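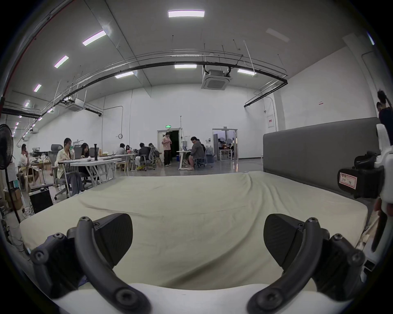

Geum-ok Wi wrote to us that her first order was wrong because she counted the grippers and forgot everything that comes with them. Her remark is the reason why this section stands before the unpacking section. Please read it before you send any purchase request.

Section 2. Planning and ordering your hand-held gripper sets

2.1 What this section covers

This section helps you to plan a data collection room with the Skornari hand-held gripper. It is written for the person who holds the budget, also when this person will never use a gripper. The assembly is explained in section 3 and the calibration in section 4.

The section was revised on October 6, 2020. If your printed copy does not show this date, please ask for the new one, as the spare parts list in 2.4 has changed.

2.2 Decide the tasks first

1. Write down the household tasks you want to record. Use one line for each task, for example "make the bed" or "clear the table".

2. Next to each task, write the furniture which is needed. A bed with its sheet takes much more floor than a table, and the operator must be able to walk along it.

3. Mark the tasks that can share the same furniture. Smoothing a sheet and folding a blanket can be done at one bed by two operators in turn, but not at the same time.

4. Add up the stations. This number, and not the number of operators, decides how many gripper sets you need.

Note: Furniture is often missing from the equipment budget because another department pays for it. Ask early who will pay. In one of our sites the grippers were delivered in January and the bed was still not approved.

2.3 Check the room

1. Draw the room on paper with doors, columns and power sockets. Keep the way to every exit free in your drawing.

2. Place the beds and other large furniture first, then the tables for the people who review the recordings.

3. Plan one place to hang or rest each gripper when it is not in the hand. A mount beside the station is better than a shelf at the other end of the room.

4. Plan the cables. Measure along the wall or the ceiling tray, and not straight across the floor. Add 20 per cent to the length you measured.

5. Look at the lighting in the evening as well as in daytime. If you must buy more lamps, they belong in this budget.

Caution: Do not lay charging cables across a walking path. The operator looks at the fingers during the work and does not look at the floor.

2.4 What to put in the order

For each station, order:

- one gripper set, with body and two fingers
- one pair of spare finger pads
- one mount for the station
- one charging cable and one data cable
- one set of finger screws with the correct driver

For each room, order:

- one complete gripper set as reserve
- one storage computer
- labels and a permanent marker, to give every mount a number

Note: Pads are the part which you will buy again. The textured surface becomes smooth with use, and fabric tasks show this earlier than hard objects do. We advise a pad inspection every 400 recordings. Tharun Ramasamy keeps a sheet for this in his room and he orders when the last pair leaves the box. It is better to order one pair before that.

2.5 Estimate the cost

1. Take the present price of one gripper set from your offer. In the price list used for this section it is 2,584 without tax.

2. Multiply it by the number of stations plus the reserve set.

3. Add the mounts at 100 each.

4. Add pads for the full project time, and not only for the first delivery.

5. Add transport and import tax. Ask the seller if the batteries are sent in a separate parcel, as this can be charged two times.

6. Write the furniture, the lamps and the chairs on a separate sheet, even if the sum is zero.

Note: Nuketti and Baysal both sell the set, and their offers do not have the same form. Nuketti includes the mount in the set price. Baysal lists it as an option on the second page. Elango Poojary compared only the first pages and had to make his request again.

2.6 Renting or buying

Renting is possible through Ovberg. For a short trial it is a good choice, and you may keep your own recordings. Please check these points in the contract:

- who pays for worn pads
- if a broken set is replaced or only repaired
- if the rent already paid is taken off the price when you buy later

Caution: Rented sets must go back with the original fingers. Do not mix fingers between rented and bought sets. Put a label on every set on the first day.

2.7 Before you sign

Give the list to one person who will work at the stations and let this person read it alone. Jayanthi Gounder does this in her group, and Muthu Unnithan found in this way that no stools were ordered for the reviewers. When the list is agreed, send it with the room drawing to your seller and continue with section 3.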